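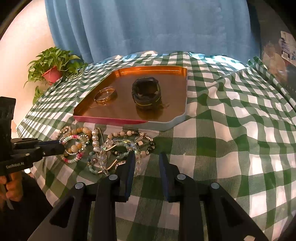
Two-handed tangle work: beaded bracelets on gingham, tray behind.

Gudovau Tangle Set: two-gripper demonstrations of jewellery sorting

Cat. ref. Gudovau 2. Price on application, academic rate by asking nicely.

Robots have become rather good at picking up blocks. Jewellery remains free to humiliate them. The Gudovau set holds 347 recorded demonstrations of people parting heaped bracelets and moving them to and from a shallow tray, using hand-held grippers in place of fingers. No arm is needed until you train one.

The method comes from Oranuch Kamolrat and Dinesh Majumder. Each demonstration is split at the moments when a strand goes taut or comes free, and the policy learns those pieces before it sees a whole run. On their test heap, splitting raised clean separations from 5 in 27 attempts to over half. The remaining failures were mostly clasps, for which we have no kind words.

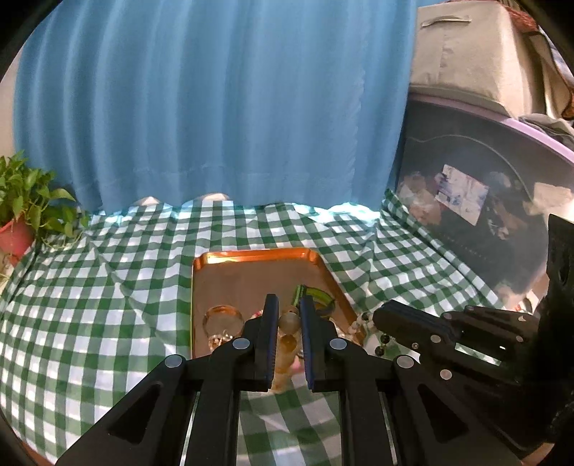
Beads between the finger tips, with a second gripper at the tray's right side.

Supplied with:
Synchronised video from both grippers
Jaw opening and pose for each hand
Split points, marked by Paula Tudose
Training code and a short manual

Bracelets not included. Orders and complaints to Yakubu Odukoya at Bestberg.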